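5th January. Bread bench, Cleltbridge unit.

Back after the break. The Fladton starter spent it in the fridge with a lid I apparently tightened for a sea voyage. It survived. It smells of nail polish remover and has an inch of gray liquid on top, so it's in a better mood than I am.

Poured off the liquid, kept 41 g, fed it 226 g of the Trolter flour. Wrote the time on tape. Lost the tape.

Batch 2 mixed at 674 g water to the kilo. Same as December on paper. In the bowl it was soup with ambitions. Folded it anyway, every half hour, and it tightened up a little after the third go. 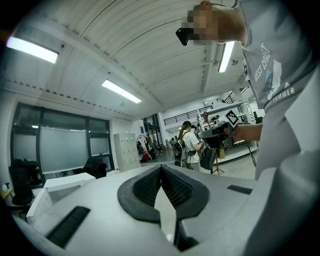 Ruairi Gunn thinks the flour is the problem: new sack, lower protein, and I should hold back some water until the dough has had a chance to soak. He has thought this about every sack since I met him. I'm trying it tomorrow and will not be telling him if it works.

Shaped at four. Sticky, slack, spread sideways on the board the moment I looked away. Into the Bech baskets with far too much rice flour. Iona has asked that I stop using her good scraper. Noted.

Starter at five: bubbles on top, hardly any rise. Second feed went in before I left, same weights. 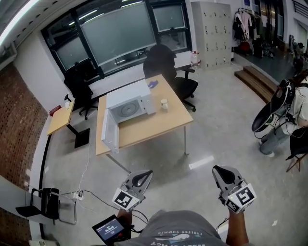

Do we throw this starter out and begin again? Give it three more feeds at room temperature first, and bin it only if it still won't double.

Bake from cold in the morning, lid on for the first half. Mitsuko gets the flat one.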